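News > From the Press House > January

Search our site Go

The perry is late, and we are letting it be late

Anyone who has called the cider house lately asking when the Lirncombe perry will be on the shelf has been told "soon" by at least two of us. We would like to take that back. It's still in the tank, it still tastes like a pear that's angry at somebody, and Kjell Myklebust won't bottle it until it calms down. Kjell makes the cider and the perry and most of the noise in this building, so we have learned to wait.
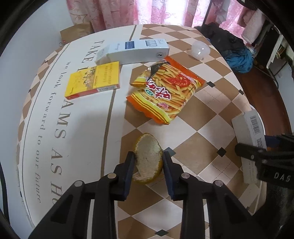 Perry is slower than cider for reasons that pears keep to themselves. We press the fruit, let the pulp stand overnight, press again, and then the yeast does what it likes. Last fall it liked to stop. The big tank went quiet in the cold snap with a good deal of sugar left in it, and Kjell spent most of the next month walking past it and saying nothing, the way you would with a teenager. For anyone wondering about our own business plan, the checkered tablecloth has it printed down the side in small letters: "we look forward to our future." The bank has asked for something longer. Anyway, the tank started up again once the weather turned mild, and it has been ticking along since.

Malou Egilsson thinks we should have warmed it in the first week. Kjell thinks Malou should come and stand next to it at 6 in the morning and say that to its face. They're both still speaking to the rest of us. 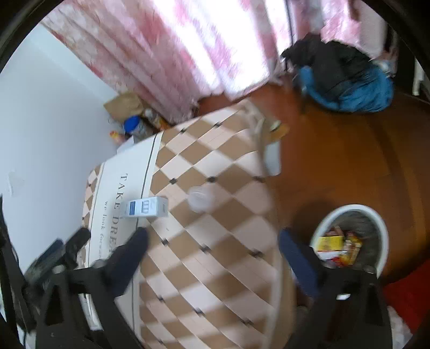 TASTING ROOM NOTES

The dry cider from last season is down to its final 18 cases. When it's gone, the tap goes over to the Akari, a blend with more crab apple in it than the first version had. If you tried that first version and told us it was "interesting," we heard you.

Wojciech Domański has taken over the Saturday-style long tastings, except that they're no longer on any particular day -- call ahead and he'll find you a slot. He pours 5 ciders, talks for roughly an hour, and will happily skip the part about tannins if you look at the door. Mwende Owino is doing the food again: a hard cheese, a soft cheese, pickled onions, and the dark bread that people keep trying to buy from us. We don't sell the bread. We've asked her. She said no.

Club members, your winter box is three bottles this time instead of two, with the price left where it was. The extra one is a small keeved cider, sweet and very fizzy. Please chill it properly and point it away from anything you care about. Citlali Magaña opened one in the office and we're still finding it on the invoices.

We're also short of empties. If you have our swing-top bottles at home, rinse them and bring them back to the press house door. Rinse them, please. Whoever brought the one with the candle in it can have it back.

As for the perry, we'll write when it's bottled. Kjell has been asked for a month and has offered a season.

Contact the press house | Copyright Lirncombe Cider | Back to top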